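Towel folding tips from the gripper tests (steal these for your own laundry)

By Neema Mrema
October, filed under Laundry & Linens

We use cookies to remember your settings. By staying on this page you agree. OK / Manage

Quick one this week. Been helping on the Jumavus folding study, which is Knut Buschmann's thing, teaching a robot arm to fold small cloths from hand-held gripper demos. 1,000 folds collected so far. I did a lot of them. My wrists know it.

Anyway. When you fold with two flat fingers you find out fast what your real hands have been covering up. Wrote down what stuck. Half of it is for people with a gripper, half is for anybody with a basket of towels.

Pinch in from the edge. Grab right at the hem and fluffy stuff slides out, you get a corner and no towel. Go in about a thumb's width. Our drops fell a lot once everybody did this, and the trained arm copied it.

Lift before you drag. Dragging bunches up the sheet underneath and then you're folding two things. Straight up, a hand high, then over.

Close slow. Fast closing pushes the pile away from the pads. Borislav Georgiev ran the same fold at two closing speeds, 20 tries each, and the slow set was better by enough that we quit doing the fast one. Same at home with fleece, by the way. Don't snatch at it.

Beds are fine. Tables are easier but who has a clear table. A bed gives a little, so you can push the lower finger down and get under the cloth. Pull the bottom sheet tight first. Printed sheets OK too, we went back and forth on that one. Knut wanted plain backgrounds only. Igor Ostrowski said real bedrooms have flowers on everything. Igor won.

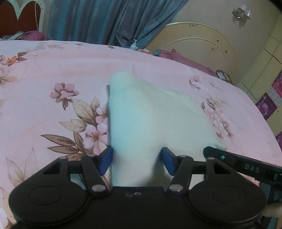 White cloth on the pink floral sheet, blue pads pinching it near the middle.

For a small cloth I like one pinch and let the rest hang. Gravity does the first crease for you. Then set the hanging edge down first and walk the top over it. Two moves. If you're at four moves you started in the wrong spot, put it down and start agian.

What the arm learned and what it didn't. Trained on the early batch only, it got 11 good folds out of 20. Trained on everything, bed folds included, 81 percent on cloths it hadn't seen. "Good" meaning edges line up within a finger and nothing tucked under. Hubert Baumgartner did the judging and he is strict, I had a few of my own marked bad.

Still bad at: anything with a hood, anything still damp, thin cotton that sticks to itself. Me too on the last one. Shake it hard first.

Few more, in no order.

Keep the fold in view. If your wrist blocks the cloth the demo is no use to the arm later. Tip the gripper back a bit and look.

Wipe the pads. Lint builds up and they go slick. Damp rag, every basket or so. Rubber gloves for the dishes have the same problem, same fix.

Stop between folds. Count of two with the pads open. Makes the clips easy to split and gives your hand a rest.

Mess it up on purpose sometimes. Start from a crumpled heap, off to one side, upside down. We had too many neat starts at first and the arm froze whenever a towel landed crooked. Heaps fixed most of that.

Switch hands. Not for the data, for your thumb.

Fitted sheets next, maybe. Knut keeps asking and I keep being busy on Sunday. If you've got a method that works with only two fingers, send it in and I'll try it on the gripper before I try it on the arm.

Get new tips by email. Enter your address and hit Join. Unsubscribe any time.

Contact | Copyright Lindura Home Notes | Back to top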